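Home | About | Shop | Repairs | Swap Shelf | Contact

About Clullo

Hi, and welcome! I'm the person behind Clullo, and if you've ever sent us a parcel of old bedding with a note tucked inside, I'm probably the one who read your note (twice, and then stuck it on the corkboard).

Clullo is a small textile company. We take in blankets, sheets, throws, knits and odd lengths of fabric that people are done with, and we sort them, wash them, mend what can be mended and turn the rest into something you'd want on your couch. I started it 15 years ago in my spare bedroom with one sewing machine and a closet that would no longer shut. My family was very patient about the closet.

These days we're at 1731 Husar Street, in what used to be a shoe store. We kept the long wall of shelves because they happened to be the perfect depth for a folded quilt, and we kept the bell on the door because I love it. There are 79 shelves, and every one of them has a name written on masking tape. "Plain Greens" is a real shelf. So is "Too Nice To Cut," and that one is always overflowing.

My favorite part of the job is still the sorting. Everything gets spread out together before we decide where it goes, and I'm a big believer in letting fabrics sit next to each other for a while. You can plan a color scheme on paper all you like, but then a dark green knit lands beside a tan and white chevron and a mint diamond print, and suddenly you've got the start of a throw you never would have drawn up at a desk! I get ridiculously excited about this. I have been known to call people over from the next room.

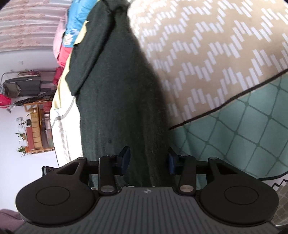
What we make

Our main line is called Altance. These are patchwork throws, pieced from whatever the sorting gives us, so no two match and I can't promise you a particular print (please don't be mad, I get this email a lot). What I can do is build around a color. Tell me "greens" or "pinks and blues" and I'll pull a stack and send you pictures before I cut anything.

Then there's Drurnura, our pillow covers. They came out of a pile of leftovers that were too small for throws and much too pretty for the rag bin. We finished 400 of them last year, which still makes my wrists hurt a little to think about. I like a piped edge on a pillow and I will argue for it with anybody.

We do repairs too. Pulled stitches in a knit blanket, worn sheet hems, a corner the dog got to. Bring it in or mail it, and put your phone number in the bag, pinned to the fabric if you can, as loose paper has a way of wandering off around here.

Sending us your stuff

Clean bedding of any color or pattern is welcome. Single sheets are fine, and so are lonely pillowcases. Stains are okay if you circle them with a bit of thread so we can cut around them. We can't take feather comforters or foam, sorry! Every March we hold a swap table out front, where you can bring a bag and go home with a different one.

If you're close by, come ring the bell. I'm usually in the back with my sleeves rolled up and lint all over me, and I'm always happy to stop and show you what came in.

Clullo, 1731 Husar Street | Contact us | © Clullo, all rights reserved | Back to top

Last updated: June 2022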